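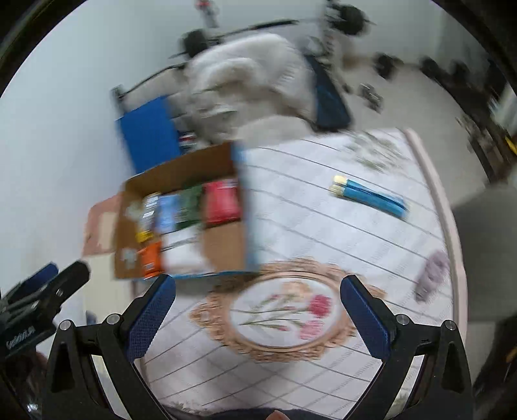

CLUB NEWS | Adult Lessons

Tuesday beginners: a report from the shallow end

The adult beginners' class at Pudunmont pool has now been going since March, and the editor has asked me for a few words on how it's getting on. I was chosen, I gather, for being the slowest swimmer who owns a computer.

There are 16 of us. We get in at half past seven, once the under-tens have been hauled out and wrapped in towels, and we have the two lanes nearest the steps until quarter past eight. Anisa Latuheru teaches from the side and Leszek Kołodziej gets in with us, where he spends most of the session walking backwards and telling people to breathe out. It sounds simple. I have been breathing out for 92 consecutive Tuesdays' worth of my life in offices and on buses without any trouble, but put my face in water and I hold on to that air like an inheritance.

We started with floating. Herman Wijaya, who played rugby until his knees resigned, sank with great dignity for three weeks and then one evening stayed up, looking cross about it. Jeanine Verhoeven could already do a sort of breaststroke with her head held high, as if crossing a river with a letter in her teeth, and has had to be talked into getting her hair wet.

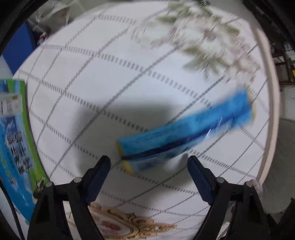

After floating came kicking, which I had assumed would be the easy bit. I went backwards. Leszek had never seen it done before and called Anisa over to watch. The trouble is stiff ankles, apparently, and I've been given exercises to do in front of the television.

Five of the class can now manage a full length of front crawl, and Azlan Hutapea has put himself down for the 600 metre charity swim in aid of the new changing room lockers. He has asked me to say that sponsorship is welcome and that he has not said how long he will take.

A few practical matters. The next block of lessons costs the same as this one, and present members get first refusal on their places if they tell Anisa before the end of the month. Please shower before getting in. Goggles can be borrowed from the box by the office, but would whoever borrowed the good pair kindly bring them back. The hot drinks machine is working again, although the soup and the tea still taste like cousins.

If you fancy joining, come along at twenty past seven and ask for Anisa. You don't need to be able to swim a stroke, and there's a waiting list form at the front desk if we're full.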